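Projektbericht: Zwei Greifer im Vergleich (Projekt Futska)
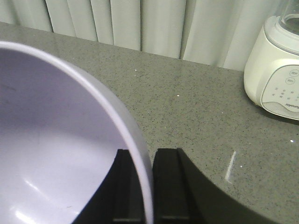
Zuletzt geändert: 28/07/2018

Unsere Aufgabe klang nach einem Nachmittag: Der Arm soll eine Kunststoffschüssel am Rand fassen, anheben und daneben wieder abstellen. Verglichen haben wir den Zweifingergreifer Herex und den Greifer Ultlow, der laut Datenblatt alles kann und dafür 400 Gramm mehr wiegt.

Gegriffen wird immer gleich, ein Finger innen, einer außen an der Schüsselwand. Der Rand ist dick und rund, die Fingerflächen sind flach, und auf dem Papier hatten wir das für unproblematisch erklärt. Das Papier hat gehalten, die Schüssel nicht immer.

Insgesamt liefen 1123 Griffversuche. Herex verlor die Schüssel 26-mal, Ultlow 114-mal, meistens beim Anheben, gern auch dann, wenn die Betreuung zusah. Bei beiden wurde dieselbe Steuerung (Sperling) mit denselben Parametern verwendet. Dass diese Parameter ursprünglich für Herex eingestellt waren, fiel uns beim Schreiben dieses Absatzes auf.

Zur Kamera am Handgelenk: Sie sieht den Griffpunkt gut, die glänzenden Stellen im Kunststoff hält unsere Kantenerkennung allerdings für weitere Ränder. Wir haben die Schwelle von Hand nachgezogen, was im Zeitplan als »Feinabstimmung« steht und den größten Teil des Zeitplans ausmacht.

Offen ist noch der Versuch mit gefüllter Schüssel. Er ist für September vorgesehen, zunächst mit Reis.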